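# How to sort a snack tray before guests come

I write this for people who have a small table and too many small things on it. My friend Ingvild Torvik asked me how I do it, so I wrote down my steps.

## What you need

- one flat tray with a low rim
- a table you can wipe
- a soft cloth
- a few snacks, still closed

My tray is from Hadetti, but any tray is fine if it has rounded corners. Sharp corners catch on the sleeve.

## Step 1: Take everything off the tray

Start with the tray empty and put it in the middle of the table. Then make two places: one side for mixed things, other side for snacks you already know you will serve. Do not try to be exact at this moment.
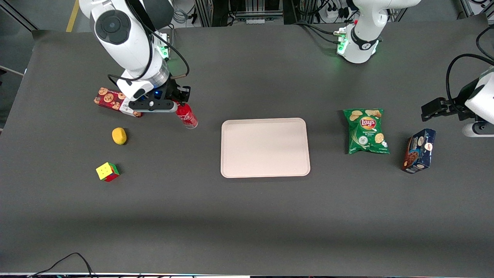

Go through the mixed side and ask of each thing if a guest will eat it or drink it. A sponge goes back to the sink. A puzzle cube goes to the shelf. Cookies and a can of cola may stay. If a can was lying on its side, stand it up and let it rest a little before you open it.

## Step 2: Put the big packages first

Big packages decide how much space is left. I lay a chip bag flat, because a standing bag falls over when somebody takes a cookie next to it. Please do not press the air out of the bag. The air protects the chips.

A box of cookies can lie next to the bag. Leave a small gap between them, so that fingers can get under the edge. 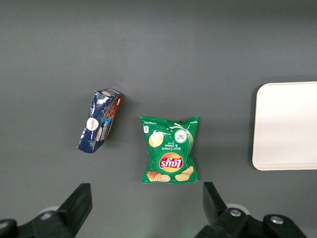
Turn the packages until all names can be read from the same side, the side where the guests sit. Chocolate cookies I keep away from the window in the afternoon, also in October.

## Step 3: Fill the rest

Now the drinks. Put the can in a corner of the tray, where the rim holds it a little. If it does not fit, leave it on the table and do not push.

Lift the tray with 2 hands and tilt it very slightly. If something slides, put the cloth under it and try again. When you carry it to another room, let the heaviest side be close to your body.

Open the packages only when the guests are sitting.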